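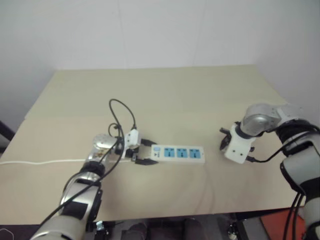 A reader wrote to me in January that an extension lead out on a table is the sign of a badly planned room, and that anyone with any sense has theirs screwed to the skirting board behind a cupboard. The email went on for a fair bit after that (there was a section on trunking), but that was the gist, and I've been arguing with it in my head ever since, mostly while doing the washing up.

I think the opposite. I think the extension lead belongs on the table, flat, face up, where you can get at the switch, and I think most of the misery people have with plugs comes from the idea that electricity is a bit embarrassing and ought to be kept down by the floor with the dust.

I'll own up to where I'm coming from. I live in a flat in Moseck that was last wired when people owned a lamp, a radio and perhaps an iron. The main room has one double socket and it's behind the sofa. When I moved in I did what you're supposed to do. I bought a nice long lead, ran it round the edge of the room, tucked it behind the bookcase and felt very pleased with myself. Then I spent the next two years on my hands and knees with a torch in my mouth, trying to work out which plug was the printer. I once unplugged the router in the middle of my own sister's birthday call. I had been trying to turn off a fan!

So last spring I gave up and put the strip on the desk. It's been there ever since and I'm a nicer person for it.

The switch is the whole point

You pay for a switch. It's there on the end of the thing, a good big button you can press with a thumb, and then what do we do? We shove it behind a chest of drawers and never touch it again. I'd love to know how many switches in this country have been pressed exactly once, on the day they came home from the shop.

When the strip is on the table the switch becomes part of the day. I press mine in the morning when I sit down with my tea, and I press it again when I've had enough. Off goes the lamp, off goes the speaker, off goes the little charger that whines if you leave it on its own. It's the nearest thing I have to shutting up shop. My other half says I do it with a flourish, and I dare say I do.

And you can see what's going on. If a plug has worked itself half out, you notice. If there's a cup of tea getting too near, you notice that as well, and you move the tea. I know the tea is the big argument against me, it came up in that email and it'll come up again, and fair enough, keep your drinks at the other end. But I'd rather have a strip I'm looking at all day than one lying on a carpet behind the radiator, gathering fluff, with a curtain resting on it.

Three is enough

Now for the bit where I lose the gadget people. I like a short strip. Three sockets in a row, on/off switch at the end, done. There's a shop called Ganmont near the station that sells towers, great upright things with sockets on every side and a handle on top, and the one in the window was £44 when I last walked past. I can see the appeal, I stood there and saw it for several minutes. But a tower invites you to fill it. I know myself. Give me a dozen holes and I'll find a dozen things to put in them, and half of those will be chargers for phones I no longer have.

With three you have to choose. Lamp, laptop, and one left over for whatever is happening that day. If I want the glue gun, something else comes out. I honestly can't think of a time this has held me up by more than a few seconds, and the desk stays a desk.

The other thing about a short row is that you don't get daft ideas about what it can carry. My kettle says 2170 watts on the bottom and it lives on the wall socket in the kitchen, on its own, where it belongs. Same for the heater, same for the toaster. I've seen a kettle, a fan heater and a hairdryer all running off one lead in a holiday let, and I went and stood in the garden. Read the number printed on your strip, and don't plug one strip into another. I'll stop being your mother now.

In praise of the odd-shaped hole

I've a real soft spot for the universal ones too, the sort where each socket is a puzzle of slots at different angles so that flat pins and round pins can both find somewhere to go. People are terribly snobbish about them. They look a bit like a face that's had some news.

We had a lodger from Lie for a while, and between the three of us there were plugs from all over, and the drawer of travel adaptors was a disgrace. Adaptors are horrible objects. They wobble, they fall out under their own weight, and whichever one you need has gone off to Stukari in somebody's suitcase. A strip that takes the plug as it comes saves all that. I'm told, and I believe it, that some of these grip better than others and some skimp on the earth connection or the shutters, so buy one that's been properly approved for where you live, and skip anything sold loose out of a cardboard box at a market. I paid £32 for mine, which made me wince, and I haven't thought about the money since.

I also like that they're allowed to be a colour. White with light blue sockets is a lovely combination. It looks like a bathroom in an old seaside guest house. So much desk stuff is black now, as if we were all running a recording studio, and a black strip on a dark desk is a thing you find with your elbow.

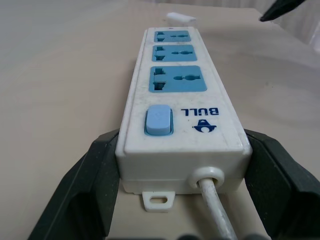

Let it get scruffy

Something that lives on a table gets handled, and it picks up scuffs and a bit of dust round the edges, and I don't mind that one bit. Switch it off, pull it out of the wall, give it a wipe with a dry cloth when you do the desk. Mine gets done every week or two, which is a good deal more than it ever got behind the bookcase, where I found a hair slide, a dead moth and a fair amount of what I think was toast.

While you're there, look at the casing. If there's a crack, or a brown mark by one of the holes, or the switch has gone spongy, then out it goes and you buy another. You'd never spot any of it down by the skirting.

As for the reader and the cupboard, I did reply. I asked which plug was the printer. I've had an answer, very polite, saying there were labels once but they'd dropped off, and that getting to them now would mean emptying the cupboard.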